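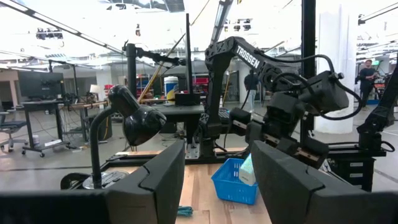

From: Kumudini Rathnayake
To: gripper-trials list
Date: 21 Sep 2023
Subject: Re: Beltstead fingers vs. stock, first numbers

Rizwan Pramanik wrote:

> Ran the basket task all week with the Beltstead fingers on one arm
> and the stock ones on the other. 314 attempts in total, mixed
> objects, same policy checkpoint for both. Beltstead comes out well
> ahead on picks. The wider pads seem to help a lot with anything that
> has a flat side, and the wrist view is a little cleaner too. I'd like
> to order four more sets before the price goes up in February. Any
> objections?

One objection, and it's the order, so I guess that's all of them.

I went through the log last night. Of the 314 attempts, the hard blocks make up most of the Beltstead runs and much less of the stock runs. The cord runs are nearly all on stock. Cord is where everything we own falls apart. If you hand one gripper the blocks and the other gripper the string, I can tell you who wins without plugging anything in. I'm not saying you did it on purpose. The object order was set by whoever was resetting the table, and people reach for the block.

Second thing, same checkpoint for both. That checkpoint was trained on 566 demos and I can't find a note anywhere saying which fingers were on when they were collected. Kasun, you did a good part of those, do you remember? If it was mostly one kind then we're measuring how much the policy likes what it grew up with, and that tells us very little about the hardware. I would want the comparison done by teleop first, two operators, each using both sets, and leave the policy out of it until we know the fingers matter at all.

About the wrist view being cleaner. Cleaner than what? Any fingers that come that far up into the camera's view are going to hide part of the basket right at the moment you're trying to get something into it or out of it. A block leaning on the inside wall can be half behind a fingertip and the policy has to guess the rest. I'd like to see the two sets shot from the same pose, same basket, same block, before anybody uses the word cleaner again. Ebuka had a script for saving a fixed pose on the Trossen arms. Ebuka, is it still in the repo or did it go when we moved things over?

Also please somebody settle the lighting. A glossy lamp on the table is a bright spot that moves every time a person bumps it, and we've got it in the wrist view. Tape it down or take it off, I don't care which, but do it before the next batch.

I did the Wuvance trial here last year and some of you will remember how that went. Lovely results for the first few days, then the screws started backing out and we lost the zero on every restart. It took Anwara a full afternoon to work out that the fingers were closing short. So I'd like a wear check in the plan this time. Measure the gap at the start and again after a few hundred cycles. The vendor sheet for Beltstead gives a cycle life with no load listed next to it, so I'm treating that line as blank.

What I'd sign off on:

- one extra set, no more
- equal runs per object per gripper, order drawn up beforehand and printed
- at least 29 cord attempts on each, cord bundled the same way every time
- slotted basket stays, but mark its position on the table
- failures logged with a reason, "missed" is not a reason

Rizwan, if it still wins after that I'll put the order in myself. My bet is that the gap shrinks to something we could get by putting new pads on the stock fingers.

I have the second arm booked for the Utamstead demo until they're finished with it, so plan on the main one for now.

Kumudini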